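Prollov Demonstration Collection: Frequently Asked Questions

Last updated Friday, May 29, 2020

These answers are for people joining the Prollov sessions at the Hamel site and for teams that plan to train on the recordings. For anything not covered, write to Mireille Roussel at the Hamel desk.

What does Prollov collect?

Short demonstrations of household tasks, done by a person holding one gripper in each hand. Each gripper carries a camera, and the recordings are used to train a policy that later runs on a two-arm robot. The current set, Zarko, is table work: a basket, a few objects and the usual things that stand on a table at home.

Do I need experience with robots?

No. New operators spend their first session with Hsin-yi Wu and record practice runs that are left out of the set. Most people are comfortable with the grippers after that. Squeeze slowly, and keep the marker cube on each gripper clear of your fingers and sleeves.

Is the room kept quiet during recording?

No. Other people work and walk through while stations are in use, and we leave that in. A policy that has only seen a bare wall behind the table tends to do badly in a real home. 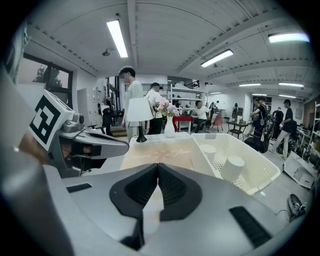 How long is one demonstration?

The limit is 2 minutes. If you reach it, stop, put the objects back at their starting points and begin a new run.

What if I drop something?

Pick it up with the gripper and carry on if it is still on the table. If it has gone to the floor, end the run and mark it as dropped. Please don't delete it. Didier Chevalier reviews dropped runs separately and keeps some as recovery examples.

Do I have to move the same way every time?

No. Change your starting height and which hand goes first. Keep your pace steady and don't pause in mid-air to think, as pauses get learned too.

How often is the table changed?

After every 5 accepted runs. Move the basket, turn it, or shift the lamp and vase. The cloth stays on for the whole session. 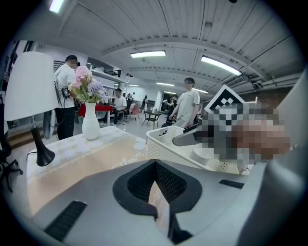
Table station with basket, lamp and vase, seen from a hand-held gripper.

How many runs are in Zarko now?

2,795 accepted runs. The first target was 2,000, and collection will go on until October.

Are people in the recordings identifiable?

Loïc Masson runs the blurring step before release, and raw files stay at Hamel. If you find a face or a badge that can be read in a released file, send him the run number.

Can I use the set with a different gripper?

You can try. Finger length and camera position both matter, and Dollmont users have had to redo the calibration first. Maarten Vanhove has the calibration notes.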